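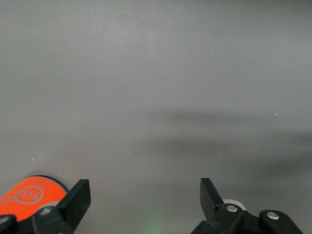
**Provton opens new enclosure line and doubles its test bay**

Provton has started production on a new assembly line for the Fukamo range of outdoor control enclosures, and we couldn't be happier with how the first month has gone! The line sits beside our existing panel shop in Cundano and gives us the capacity to build 200 enclosures a week, with short runs and one-off colours handled by the same crew.

The Fukamo range was designed for pump stations, irrigation sheds and the sort of roadside cabinets that cop full sun all summer and sideways rain in July. Every enclosure now ships with a hinged gland plate, captive door screws and an internal rail that can be shifted up or down without drilling. There are 4 standard sizes. The smallest will take a single motor starter and the largest has room for a variable speed drive, its filter and a decent amount of spare wiring space.

"We've wanted to do the gland plate this way for years," said Virgilio Dizon, production manager at Provton. "Anyone who has tried to feed a heavy cable into the bottom of a cabinet with one hand on a torch will know exactly why. The crew on the floor came up with the hinge, and it works beautifully."

The test bay has doubled in size as well. Control panels up to 3000 mm wide can be wired, powered and run through their full sequence before they leave the building, and customers are welcome to come and watch - plenty already do. Test sheets are packed in the door pocket along with the drawings, and we keep a copy in case yours goes missing on site.

Coelho, our distributor for the northern region, has taken the first order of 1000 units and will be stocking all sizes from March. Spare locks, seals and mounting feet will be held at the same counter.

"Our customers were asking for these before we had a price list," said Mark Anthony Ocampo, branch manager at Coelho. "I put one up on the wall behind the counter and people keep wandering over to open and close the door. It's a really nice bit of gear."

Existing Provton enclosures remain available, and the mounting hole centres haven't changed, so a Fukamo cabinet will go straight onto the old footprint. Doors and seals from the earlier range are not interchangeable with the new one.

Drawings and cut-out templates can be requested from the Provton sales desk in Cundano. Tours of the new line run every Monday at 10 am - closed-toe shoes, please, and we'll supply the safety glasses.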